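Threads > Textiles > Knit care

Letay Kassa
July · 2 min read

Pilling on cotton jersey, a short thread. I keep a log of every knit I wash and it is now at 431 entries, so this is mostly from the log.

Pills are loose fiber ends that work out of the yarn and tangle under friction. Short-staple cotton sheds more ends. Brushed surfaces start with more of them exposed.

Where to look: underarm, side seam below the elbow, anywhere a bag strap crosses. Ribbing is knit tighter, and on my Kolham shirts it pills later than the body does.

Wash settings I use: inside out, cold, low spin, drum half full. Zippers and towels go in a different load. Towels are the worst thing you can put in with jersey.

Fabric softener: skip it. In my log the softened Emia shirts pilled 4 washes earlier than the unsoftened ones. Small sample, same drawer, same detergent.

Claeys rates its heavier jersey at 2,000 rub cycles. That is a flat abrasion figure – it tells you little about a sleeve folding on itself all day.

Inspect under light from one side. Overhead light flattens everything and you will miss the early stage. Bunch the cloth up so the folds stand proud, then look along the ridges.

Blue knit, heaped on wood. Pale pills on the folds in the second photo, lint fibers on the ribbed band in the first.
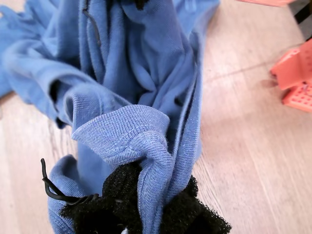
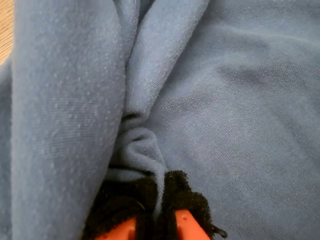
Removal: lay the panel flat, pull it taut with one hand, shave with the other. Short strokes, no pressure. Never shave over a fold or a seam, the blade will find the high point and cut it.

I use a Plimico with the guard on its tallest setting, then drop one step if needed. Empty the lint cup after each panel.

Limit: 7 shaves over the life of a shirt. Each pass takes fiber out of the yarn and the cloth gets thinner. After that it goes in the painting pile.

Wool next, probably. Different fiber, different rules – don't apply any of this to merino yet.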